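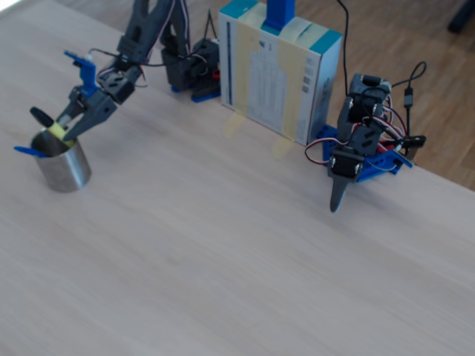
Registration opened at 8 and by 8:10 Ditte had lost the lanyards.

Not lost. In the Goodall. Which was the name of a room, not a person, she'd told Iraklis that twice.

"Upstairs Goodall or the annex?"

"There's an annex?"

Elevator. Slow one. Behind the doors someone was already testing a mic, one two, one two, never getting to three. 88 people signed up for the Moltatthorpe Leadership Days, half of them wanting the group discount and none of them from the same group. A man from Skeva had paid for 3 and brought 22. They stood by the coffee in matching fleeces, eating all the melon.

"He says it was a typo," Iraklis said.

"Whose?"

"Yours."

She checked. It was hers. February, late, a spreadsheet, she remebered the soup she'd been eating.

The keynote was stuck on a train. Roser, the caterer, wanted a head count, a real one this time. Ditte wrote a number on a napkin, crossed it out, wrote another. Handed it over before she could look at it.

"Can you talk?" she asked Iraklis. "For forty minutes. About leadership."

"I do parking."

"Talk about parking."

He went up. No slides. Told them about the ramp, the east gate, how you wave a bus in backwards when the driver wont look at you. Somebody laughed. Then somebody took out a pen, and the fleeces put down their plates.

Ditte sat on the floor by the door, shoes off, lanyards in her lap. Wrong color. She started untangling them anyway.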